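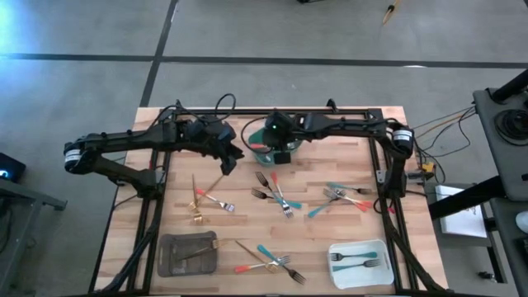 Flavcombe Supper Club
Minutes of the October meeting

Held in the small dining room at Flavcombe, 6:30 p.m.

Present: Hamdia Moges (chair), Wiesława Śliwiński (minutes), and eleven members. Apologies received from the Domański family.

1. Minutes of the last meeting
Approved with one correction. The deposit for the Waline hall was paid in full, not in part as recorded.

2. Forks
Hamdia said the forks need sorting before the harvest supper. They have built up over the years from several sets and no longer match. Members talked about whether to keep the mixed colors or buy one plain set. Gold, orange-red and teal handles were all mentioned as ones people like on the table.

Wiesława had a price from Triven for plain steel forks, enough for 90 places, at $404 including delivery. Several members thought this was a lot for one supper. It was pointed out that we would still need matching knives afterward, and the price did not cover those.

Agreed: keep the colored forks and use them mixed. No purchase from Triven this year. Wiesława to write and thank them for the quote.

Agreed: forks to be sorted by handle color and stored that way. Any with bent tines or a loose handle to be put aside and looked at next month. Dark handles go in with the other dark ones even if the shade is a little different.

There was a question about the short forks. Some people use them for cake and some for salad. Left to whoever is setting the table.

3. Bowls
The teal bowls are popular and there are never enough at the serving end. Hamdia has 4 more at home in a similar color and will lend them for the supper. They need to go back to her the same evening. Names on masking tape underneath, please, for anything else that is lent.

4. Tables
The butcher-block top was discussed. Members like it for laying things out but do not want hot dishes put straight on the wood. Trivets to be kept in the drawer by the window. The top is due for oiling. Wiesława has half a can of oil left and will do it one morning when the room is free. It should be left overnight before anything is set on it.

5. Harvest supper
Almost 90 tickets have been sold. Seating will be at 14 tables, with the long one kept for serving. Doors open at 5:30 p.m. and food goes out at 6:15.

Soup, bread and two kinds of pie, as last year. The vegetarian pie ran out early last time, so the order will be split evenly. The Domańskis have offered to bring apples and have asked for crates to be left on their porch.

Setting up starts at 2 p.m. Forks and napkins go out last. Napkins will be plain white. A request for paper tablecloths was turned down on cost.

6. Washing up
The rota has gaps after 8 p.m. Two members put their names down during the meeting. Colored handles are to be washed by hand and dried before they go back in the drawer.

7. Any other business
The key for the side cupboard is missing. Hamdia will ask for a copy at the Waline office.

One blue cardigan was left behind after the last supper and is on the hook by the door.

Meeting closed at 7:50 p.m. Next meeting in the same room, date to be sent around by email.

W. Śliwiński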